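News > Branch newsletter > Visits and open days

Visit to the Foviline open day, Sutter

Members from the Goltesham branch went out to Sutter in September for the open day at Foviline. We met at the station car park and shared cars. Parking on site is limited and visitors are asked to use the gravel lot off the side road, then walk around to the front office to sign in.

The morning started with a short talk by Veikko Niskanen, who runs the handling group. The group works on stationery, mostly bound items such as notebooks and desk calendars. He explained that a spiral binding is awkward for a gripper. The wire catches, the cover slides over the pages, and a grip that holds at one end of the book can let it fan open at the other. The arms learn from an operator who drives them through the job, and the group has now recorded over 2000 runs on bound items.

After tea we moved through to the demonstration benches. Ours had a pair of arms on one rail, working on 2026 desk calendars. The operator sat to the side and we were asked to stay behind the yellow tape.

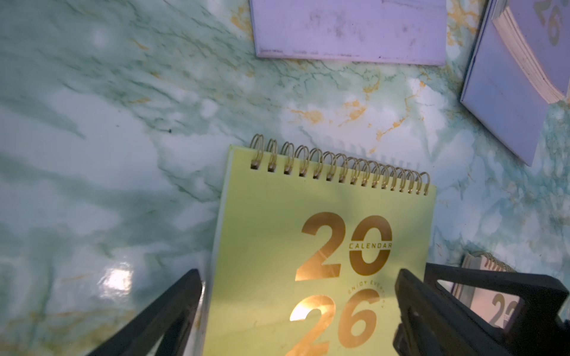
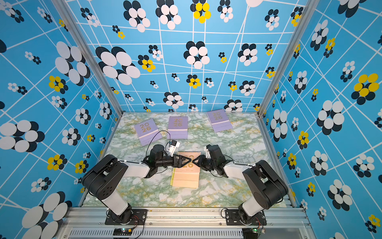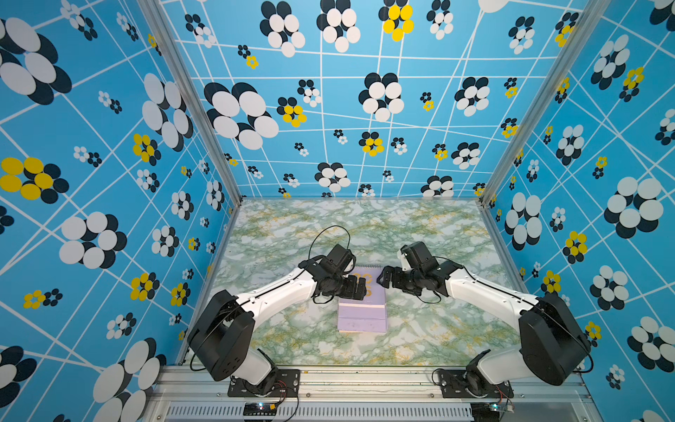
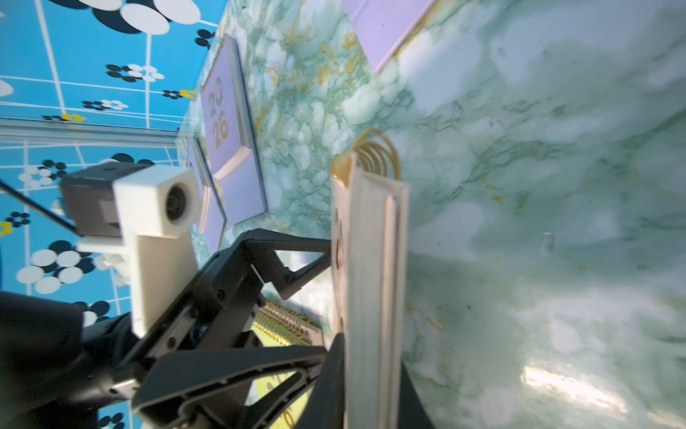 The bench at Sutter. First and last pictures are from cameras at the grippers, the middle two from a fixed camera.

The pace was slower than several of us expected. Veikko said speed comes later, and that at this stage they want clean recordings with no snatching. One pick was abandoned part way when a cover slipped, and the operator set it up again without fuss. He keeps the failed runs too, labelled separately.

Questions were mostly about the polished tabletop. Glare from the overhead lights bothers the cameras, and the group changes the surface and the lights from one week to the next so the arms do not get used to a single set-up. There was also a good discussion of finger shape -- they have tried softer tips for paper covers but found they wore out quickly.

Lunch was sandwiches in the canteen. In the afternoon some of the party stayed on for the Flullton conveyor display in the next building, and the rest drove home.

Foviline has offered a second visit for members who missed out. Numbers are limited to seven and closed shoes are required. Please leave your name with the branch secretary if you would like to go, and say whether you can take passengers.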